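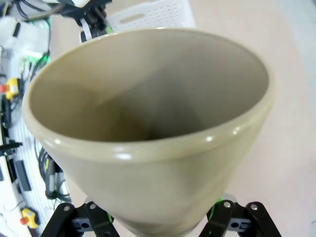
Stirkotwood Boards > Storage and Sorting > Small Parts and Odd Shapes

Tapered cups and cardboard tubes in one perforated basket

papertrail611
Posted 8/27/21

I am setting up a shared table and want a single open basket to take everything cylindrical or nearly so. The contents are cardboard tubes in mixed lengths, a few colored tubes, and one tapered beige cup that goes with them. The basket is white plastic, rectangular, perforated on the sides, no lid.

Tubes are easy. They lie on their sides along the long axis and stack in two layers before the top one wants to roll. The cup is the problem. It is wide at the rim and narrow at the base, so on its side it settles at an angle and turns everything next to it. Upright in the basket it takes up a whole end and sits higher than the wall.

Does the cup go in the basket or does it get its own spot on the table?

marlstone
Own spot. A cone and a cylinder share one line of contact at best. Any time you lift a tube out, the cup swings around its base, and then you are repacking the basket. Put it on the table, mouth up, and be done.

kettle_and_twine
Disagree with marlstone. "Own spot on the table" means it is never put away. If the job is clearing the table, a cup left standing on the table is a failed clear. Lay it across one end of the basket with the mouth toward the end wall. The tubes then run up to the side of the cup and hold it in place.

marlstone
That costs you the usable length of the basket. A long tube will no longer lie flat.

kettle_and_twine
Then the long tube goes on top, front to back at a slant. It is cardboard. It will survive.

Endovow
Moving tubes for a living here (drawings, not posters). Two points on order of loading.

Short tubes first, at the ends. Long tubes after, in the middle. If you start with a long one in the center, the short ones end up on top of it and roll off at the first bump.

Smooth tubes slide on each other more than bare cardboard does. If you have both, put the bare ones underneath.
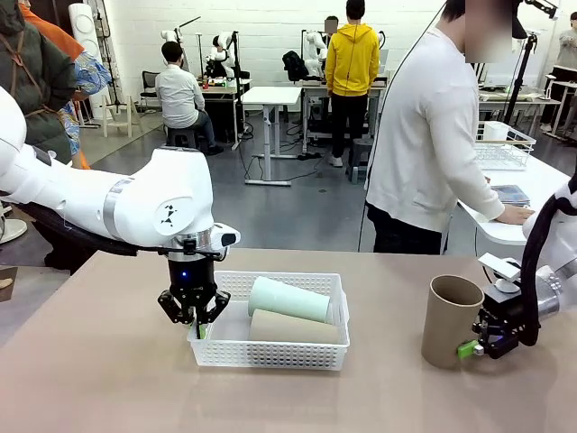

papertrail611
Should tubes be stored standing up or lying down in an open basket?

Endovow
Lying down, if the basket wall is lower than half the length of the tube. A standing tube in a shallow basket leans on the rim and takes the basket over with it once you have a few on the same side. Standing storage needs a deep bin or dividers.

noh_r
I use dividers. Six slots, cut from scrap board, notched together like an egg crate. Standing tubes, no leaning. The tapered cup drops into a corner slot and wedges by its sides before the base touches bottom, so it stays put.

marlstone
And then it is wedged. Try pulling it out with one hand.

noh_r
One hand on the rim and a quarter turn. It has not been an issue.

kettle_and_twine
Dividers are overbuilt for a basket that gets emptied and refilled all day. OP said shared table. The next person will not look for slots.

papertrail611
Correct, it is emptied and refilled constantly. I should have said so. Different people do it, and they do not all load it the same way. I tried both suggestions this morning.

With the cup across the end, as kettle_and_twine describes, the basket holds everything, but removal order is fixed. The cup has to go in last and come out first, otherwise the tubes settle into the gap under the narrow part and the cup rides up. With the cup outside, standing on its base next to the basket, access is better and nothing rolls.

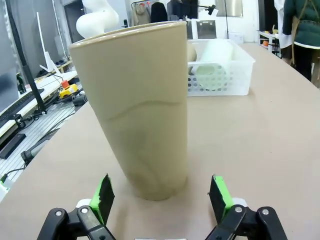
The drawback is reach. If the cup stands in front of the basket, you go around it or over it every time you want a tube from the near side, and a tall piece on a narrow base does not need much of a knock. Behind the basket is no better, because then the cup is the awkward reach. I have settled on beside it, at the short end, with a hand's width of clearance for now.

marlstone
Short end is right. Mark the spot with tape or it will migrate.

Rosângela Aguiar
Moderator
Moved from General. There is a related thread from April on the Zarkora baskets and whether the side holes catch the ends of small tubes. Please keep hole size questions over there.

kettle_and_twine
Still on the table, though. I would not sign off on that as put away.

papertrail611
Noted. End of day it goes in the basket, last in. During the day it stands outside. I will write both on a card — two lines, nothing more — and see who follows it.

Endovow
Put "short tubes first" on the card as well.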